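## 3. Closing the wound

We practised interrupted sutures on the pad in the Stamisdale skills room on Tuesday. Each of us closed one long wound, working from one end to the other. Gunnlaugur Steinarsdóttir checked the spacing and told us to keep the knots to one side of the wound line - mine kept drifting back over it.
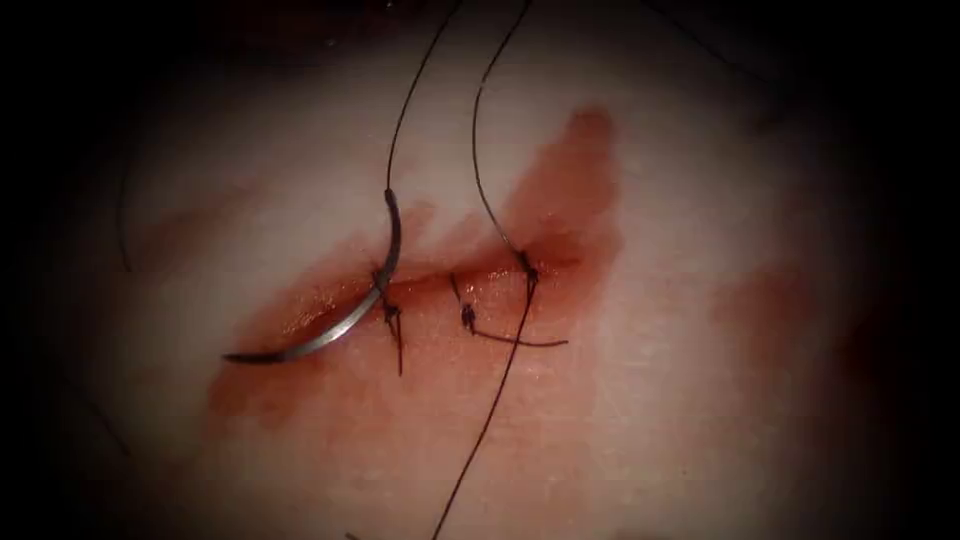

*Figure 17. Wound partly closed with three stitches of black thread, curved needle lying over the left half.*

Tying took far longer than placing the needle. My first full closure took 297 seconds and my best 105. I also left some tails too long, which made the next stitch harder to see. Times for the whole group are in the appendix.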